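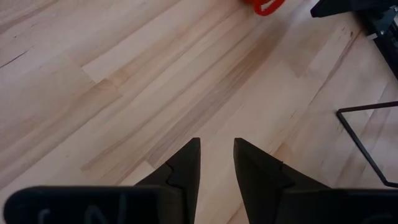 Fig. 1. Wrist camera, gripper open, nothing between the fingers.

Print | E-mail

Fovby Course Handout: Approaching and Grasping a Cup with Two Arms

These notes belong to the fourth practical session of the student project. Please read them before you come to the lab, and bring your log sheet from the session before. The session has two parts, and each group works on both of them.

1. The wrist view

The wrist camera moves together with the hand. For this reason the fingertips always stay near the same place in the picture, and everything else seems to move. Many students find this confusing in the first minutes. It helps to look at the gap between the two tips and to imagine a line which goes forward from it. In Fig. 1 there is only bare wood in the gap. The small red object is far ahead, near the top, and only its lower portion is in view.

With such a starting position you should not close the gripper. First you bring the object nearer to the line between the tips, with slow motion, and you correct the direction in small steps. If the object leaves the picture, stop and go back to the last position where you could see it. Do not search by turning the wrist quickly.

Remember also that the fingers are very close to the lens and can look out of focus. Do not try to judge the height above the surface from the wrist view alone.

2. The side view

The second camera does not move. It is less exact for the position of the tips, but it shows the relation between arm, object and table much better. In our course the rule is simple: direction from the wrist view, height and distance from the side view.

In Fig. 2 look at the right arm. Its open fingers are directly beside the red cup, at the right side of it. From this camera it is hard to decide if the fingertips touch the cup already or if a small space is left. This is a good moment to change to the wrist view before the next command is sent. The left arm stays near the table edge and leaves the cup free for the other one.

Fig. 2. Side camera, right gripper beside the cup.

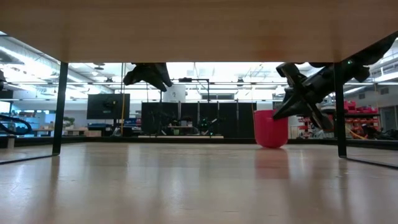 3. Procedure for the groups

a) Load the file Chow from the project folder. It contains the start position for both arms.
b) Check that both camera views are running, then write the start time on the log sheet.
c) Drive the right arm toward the cup with open fingers. The left arm waits.
d) Stop before contact and compare both views. Write one sentence about each – what you know for certain, and what you only guess.
e) Close the gripper slowly, lift a little, put the cup back and open.
f) Repeat with the left arm.

Save each trial under its own number. The groups from Gronusville begin with trial 1494, and the Unalent groups begin with 2182. Please do not write over older trials, they are needed for the report in July.

4. What to hand in

The log sheet, the numbers of your trials and a short text about one trial which did not go as planned. The text is worth 22 points. A failed grasp can receive all the points, if the reason is explained well with the help of both views.

Print | E-mail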